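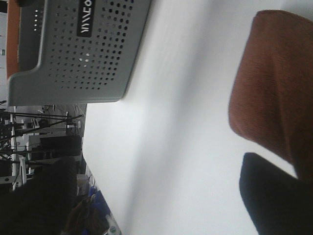

White table, grey box with all the little holes, orangey-brown cloth.

Ellside > Rooms > Gallery > Back room clear-out

Filed under: Sorting out, Cloths and towels, March

Quick page this time, sorry, I've got to be out of here by half four. We've been clearing the back room at Ellside since just after breakfast and Niamh wants something up before the others ask how it's going. It's going fine. Slow but fine.

The white table is where everything gets put down first. Keep it that way please. Stuff comes off the shelves, goes on the table, gets a wipe or a fold, then off to its crate. If it sits on the table overnight it ends up living there, we all know what happend last year with the curtain hooks.

Cloths. Far too many of them. Tomás reckons around 40 are worth keeping and the rest can go to Foley for rags. Orange and brown ones stay with us, they hide tea stains. Fold in half, then half again, fold facing out. Not rolled, Hok-lam, please.

Grey box stays at the left end of the table. Dry duster only, no spray, the holes go right across it and anything wet goes straight in. Don't stack cloths on top of it either. Tadhg is going to ask Polport if they'll have a look at it, no answer yet.

Crates are against the far wall. Green lid for keep, no lid for Foley. Tarmo has the marker pen and the tape, if you can find Tarmo.

Still to do:
- bottom two shelves
- the bag of odd tea towels Niamh brought in from the car
- find the other half of the table cover (the good one)
- ring Hovico about taking the old shelving, they said mornings are best

More pictures when the shelves are done. If anyone took some on there phone send them to Niamh, not to me, my inbox is full again.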